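I've had the Tremard hand kit for 182 evenings (my build log keeps count, I don't) and I finally feel ready to say something useful about it. I bought two, a left and a right, and they live in our shared workshop. 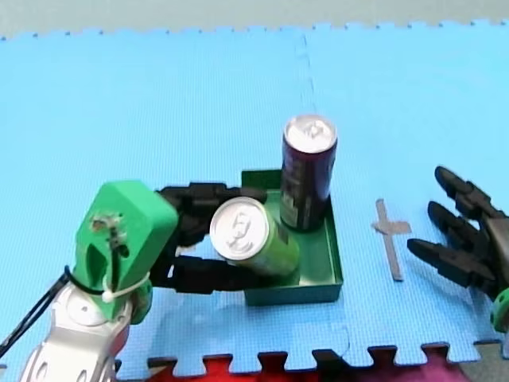 Assembly took me most of June. The manual is fine until the thumb linkage, then it just sort of shrugs at you. I printed my own green wrist mounts, and the second set came out so much better than the first!

Fingers are the best part. They're slim, they spread nicely, and the joint screws have stayed put. 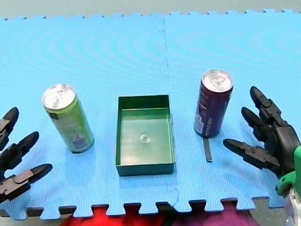
Do you need to buy the Zaveo controller too?
Any board that speaks serial will run it, but the Zaveo saved me a ton of wiring.

Cable routing is my big gripe. There's no channel for it at all, so it's zip ties all the way (get the 100 pack).

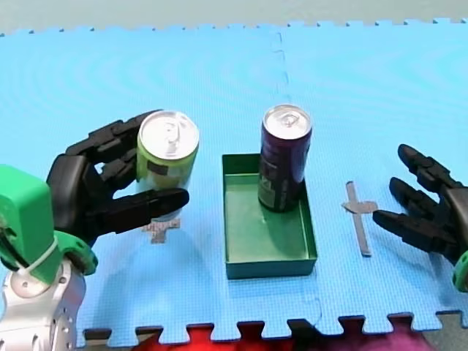

Left hand holding the green can over the tape cross.

I paid $346 per hand, and for that I'd want a spare set of fingertips in the box. Support did answer my email the same night, though, which was nice.

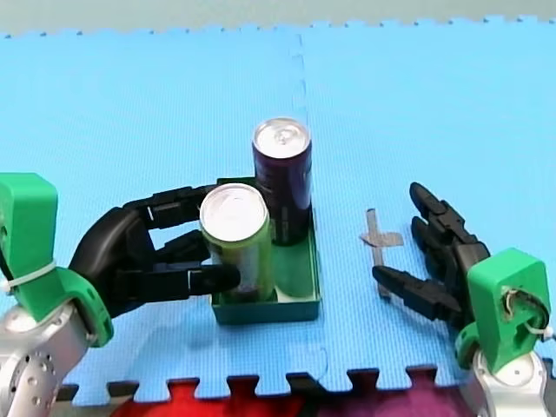

Both cans in the tray, right hand open.

Four stars from me, and I'm already eyeing the wrist upgrade.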